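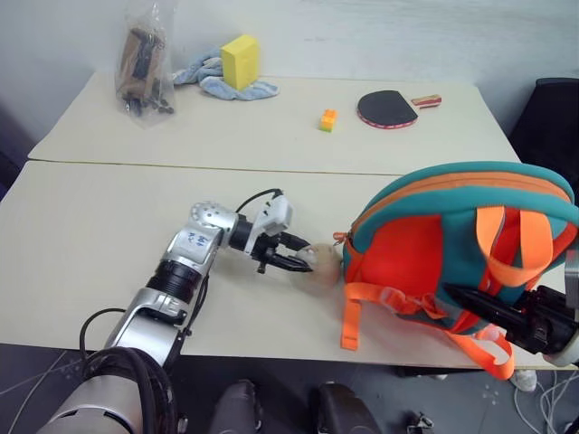 Ticket 202 - Loose straps and floor cables at the two-arm table

Filed under: Bench Rules / Two-Arm Cells / Open Questions

Hi all, me again! I'm working through the Pirkau bench checklist for the bag task and I'm stuck on rule 16, the one that says "no free strap or cord may hang past the table edge while an arm is live." Great rule, I like it, but whoever wrote it was clearly thinking about boxes. The teal and orange backpack has long webbing straps on the bottom, and with the bag on its side one of them hangs right over the front edge. So do I fail the setup every single time?

What I tried first: tucking the straps under the bag. It looked neat for a while, then the right arm shifted its grip and out they came again. Next I tried tape, and the tape left gunk on the webbing (sorry, Dritport, I'll clean it).

Then I went back to the checklist and found that rule 6 lets you leave a strap free if the stop button is within reach and there's 30 cm of clear floor under it. Fine, except we've got that tangle of white cables on the floor at the right-hand side, and I don't think anyone could call that clear. I've put in a request for a cable cover.

Update, after lunch: I went through the second half of the list, the part on holding. It wants one gripper supporting the load before the other one touches anything small. I'm happy with that one - see below.

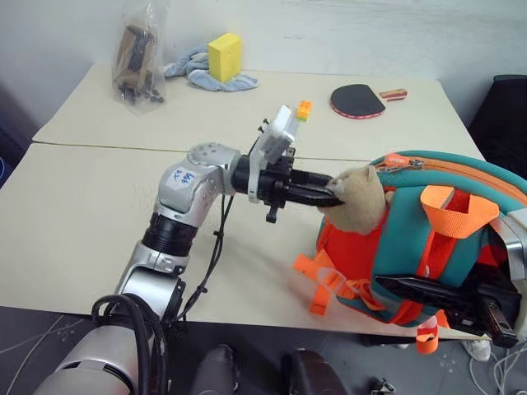
Right gripper under the bag, left gripper on the plush.

One more thing on the same list. "Rear table clear of items not in the task." We've still got the towel, the sponge and the paddle back there, and I'd like a ruling on whether the rear table counts as part of the cell. The Tshabalala version of the list says yes and the Fedico version doesn't mention it at all, so I've marked it "open" for now.

Status: waiting on the cable cover and an answer on rule 16. My vote is to add "or strap clipped up with a soft clip" and be done with it. I'll rerun the checklist once the floor is sorted and post the result in this ticket.

Contact the bench desk | Copyright Pirkau | Back to top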